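Section 4. The Tidy-Up Task: Cup and Basket

This section helps you to judge if a machine can already do one small kitchen chore: putting a cup into a basket. Please read it together with Section 3 (Pads and Screws), written by Faith Odera.

4.1 Preparing the table

1. Clear the table between the basket and the place where you will work.
2. Put the wire basket on the left side.
3. Look at the pads on both fingers. Specks of dust are acceptable. A pad that hangs loose must be changed.
4. Open the fingers fully and hold them over the bare wood. 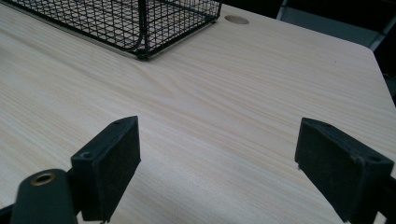

Fig. 4-1. Fingers open, basket at upper left.

Note: The Mussa software needs 22 seconds to start. Do not move the tool in this time.

4.2 Gripping the cup

5. Bring the fingers down from above, one on each side of the cup.
6. Close slowly until both pads touch the outer wall below the rim.

Caution: Use an empty cup only. The program does not know if there is tea inside.

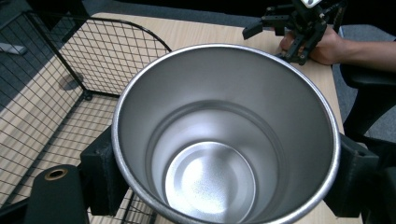
Metal cups are still difficult for the machine. A shiny wall reflects the lamp, and the program may take the reflection for an edge. In our trials at Bomcombe, the arm finished 800 of 1095 attempts without help. A person does this chore without thinking, so we do not call the problem solved.

7. If the cup slips, open the fingers, put the cup back by hand and repeat from step 5.
8. Before the next attempt, let the cup stand free beside the basket, with its mouth up. 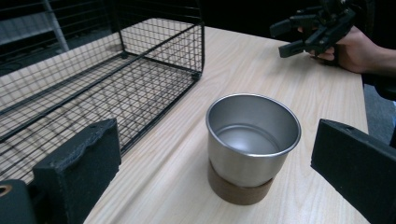 4.3 Saving the attempt

9. Press Save and write your name in the log.
10. Mark failed attempts also. Do not delete them.

Questions about this section go to Wafula Laizer.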